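Keeping House on Purpose, Session 2: Boxes, Lids and Where They Live

June
By Lesia Kostiuk

Hello again, and welcome to the people who switched over from the Tuesday group. These are my notes for the second session, tidied up a bit from what I scribbled on the board, with the things I forgot to say put back in. If you missed the first session (the one where we emptied the junk drawer), you can still follow this one fine. Just know that when I say "the landing spot" I mean the clear bit of counter or table you work on, and it has to be clear before you start. I'm strict about that and not much else.

So, boxes. I mean anything with a lid that holds food, buttons, screws, tea bags, leftover rice, whatever. Most of us own far more of them than we use, and the ones we use live in a heap. When I moved out of my place in Trilesov I packed a whole carton of lids. Only lids! I have no idea where the bottoms went. I carried that carton up two flights of stairs and kept it in a closet until spring, and I think about it every time I teach this session.

Start with the matching

Get every box out of the cupboard and put each one together with its lid. Do the whole cupboard in one go, even if it's ugly. If you do a shelf today and a shelf on the weekend you'll be matching against things you can't see, and you'll keep a lid "just in case" that has no business staying. Give yourself up to eight minutes for a normal kitchen cupboard. Longer than that and you're reading old labels or thinking about your sister-in-law's casserole.

Anything without a partner goes in a bag by the door. Leave the bag there for a week. Partners do turn up, usually in the office fridge or the trunk of the car, and I'd hate for you to toss the bottom on Wednesday and find the top on Thursday. After a week, out it goes. A lidless box can be a drawer tray if it's shallow and you have a drawer that needs one right now. A boxless lid is just a lid.

Then sort by how you use them

Someone in the last group asked if we should sort by size. You can, and it looks lovely for a while, but I've found it doesn't last in a house where more than one person puts away dishes. I go by job instead. My jobs are: goes to work, stays in the fridge, stays in the freezer, and dry things. You might have a "goes to school" or a "goes fishing." Write your own list before you touch the shelf, on paper, and stick the paper inside the cupboard door. My husband still reads ours, bless him.

The work boxes want to be at hand height, near where you keep the bread. Freezer boxes can go up high. I'd put dry-goods boxes nowhere near the stove, and I'd never stack anything with a loose lid above something you reach for half asleep. 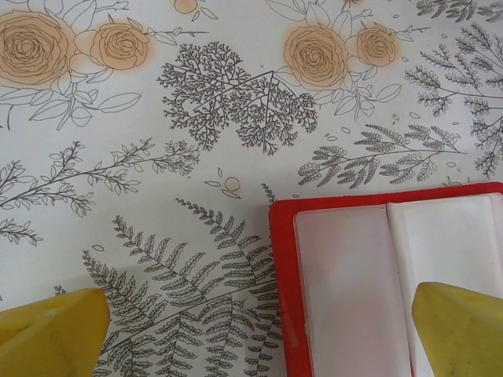
Lids are where the trouble starts, and most of what I want you to practice this week is looking at them properly. Before you decide whether a box earns its shelf, study the top. How many parts does it have, and could you tell which part was which if you were in a hurry? Take the box with the red rim sitting on the rose print. There are two white panels side by side inside the red, and at first glance you'd call them the same, but the one on the left is frosted and lets a bit of pink through, and the one on the right is a brighter, more solid white. I like a difference like that, because you can hang a habit on it. If I were setting up a box with a top like that, I'd pick one side to be my reference point and put the label on the same side every single time, so that anyone pulling it out of the cupboard would know which way around it goes. The few scuffs on the rim wouldn't put me off at all. Scuffs on an outer edge are only looks. What you want to hunt for is warping, cracks at the corners, and that tacky feeling old plastic gets, and for those you need the thing in your hands under a decent light.

The three-touch check

I do this with every box before it goes back on the shelf and it takes seconds once you've got the knack.

First, run a finger all the way around the rim, inside and out. You're feeling for nicks and stickiness. Do it with your eyes closed if you like, I always do.

Second, put the lid on and press the corners. If one pops up when you press the opposite one, the lid has warped, and it will never again keep soup off your papers. Move it to dry goods, where a loose corner matters less. Nothing damp or smelly in there, please.

Third, open it and smell it. If you get last month's curry after a good wash, leave it open on a windowsill for a day. If it still smells after that, it can hold clothespins.

About color

We had a big (fairly heated!) chat about color-coding, so let me put down where I stand. Taras Fedoruk, who many of you know from the Idley repair evenings, is all for one color per person. Red is his, and no one else in his house may touch red. I see the appeal with kids. In my own kitchen I go by contents: a red rim means ready to eat, no cooking needed, so when I come home starving I grab red and sit down. Both are fine. Mixing the two systems is what makes people cry in front of the refrigerator. Choose one, write it on the paper inside the cupboard door, and give it a month.

If all your boxes are the same clear sort, a strip of tape on the short end does the job. Short end, please! The label on top disappears the second you stack something on it.

A word on the landing spot

I said it has to be clear, and I should say a bit more, since a few of you have patterned tables or patterned covers. I'm a sucker for a floral myself. My only warning is that small things vanish on a busy print: screws, beads, the little rubber rings out of lids. A fine gray line drawing is the worst for this, everything thin looks like a stem. If you're sorting anything smaller than a walnut, put a plain tray or a dish towel down first and work on that. For boxes it makes no difference and you may enjoy your roses in peace.

Wipe the surface before you begin and again when you finish. I use a Plarnix cloth, the thick kind, but an old T-shirt is every bit as good.

What to do at home before next time

Do the matching, the whole cupboard, one go.

Write your list of jobs and stick it up. Four lines is plenty.

Pick the two boxes you use most and do the three-touch check on them. Bring them along next time if you can, with lids, and we'll compare. If yours has an odd top, with panels or clips or flaps, bring that one for sure.

Don't buy anything. I mean it. Someone always comes back in week three with a matching set from Lauritsen and then has two sets in the cupboard. Wait until you know what your shelf is missing, and measure the depth of the shelf first, with the door closed, not open. I've made that mistake too.

Next session is spice jars and the cupboard over the stove. Wear something you don't mind getting turmeric on.

Comments

Bouchra Ragab
Did the matching last night and I had a lid left over that fits nothing, and I mean nothing, it's almost a triangle. It's in the bag by the door. My daughter wants to keep it for the hamster.

Danish Sethi
I'm with Taras on this. One color per person has worked for us for ages. The contents idea sounds good but who remembers to switch boxes when the cooked thing becomes the leftover thing?

Lesia Kostiuk
Danish, fair point! In our house leftovers go straight into red, so it sorts itself out. But I do wash a lot of red boxes.

Liudmyla Horobets
Can you say more about sticky plastic? I have some old canisters of my mother's that went tacky on the outside, the insides are smooth. I don't want to throw them away.

Lesia Kostiuk
Liudmyla, bring one along and let me feel it. Try a warm wash with a little dish soap on the outside first, sometimes it's only kitchen grease. I wouldn't put food in them until we've had a look.

Taras Fedoruk
For the record, guests may touch red. They just have to ask.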